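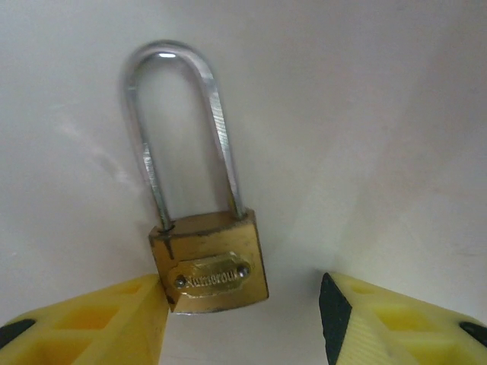 One reader, Millet, wrote in to ask why the gallery talks about spare fingers before it gets to the price of the arm. The arm is bought once. Fingers are a running cost, and our first draft budget left them out.

Gallery: small-parts cell, planning stage

Drimis is pricing a bench cell for sorting and handling locks, keys and similar small metal items. The pictures go with the equipment plan and show the work the cell has to cover. Two suppliers, Pritano and Lestum, have been asked to quote.

Padlock, brass body and long steel shackle. The grip point changes the spec: a square body suits parallel faces, a shackle does not. Quotes should state jaw opening and grip force at the finger tip – figures at the wrist are of no use to us.

Budget line for the gripper, one set of fingers and the wrist camera: $3,775 before tax. Spare finger sets are a separate line. We have allowed for 3 sets in the first year and will review that in February.
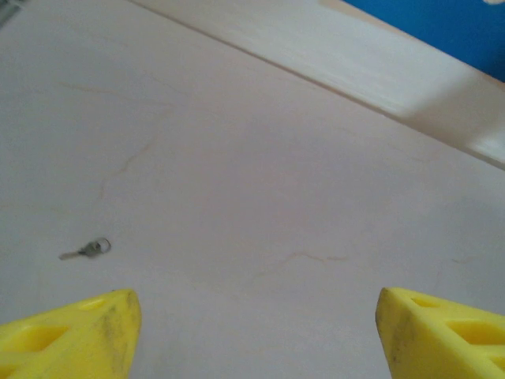
Page last changed: February, 2:33 pm

Key with split ring, lying flat on an off-white tabletop. Thin parts set the lower limit for the whole cell. Fingertips have to get close to the surface without pressing into it, so the plan includes a compliant mount.

Dark scuffing shows on the inner edges of both yellow fingers. Wear parts should be quoted singly as well as in sets, with lead time in working days.

Still to be priced: bench lighting, a colour-neutral work surface, guarding, and operator training at the Drimis centre. Freight is quoted separately by both suppliers and is left out of the line above.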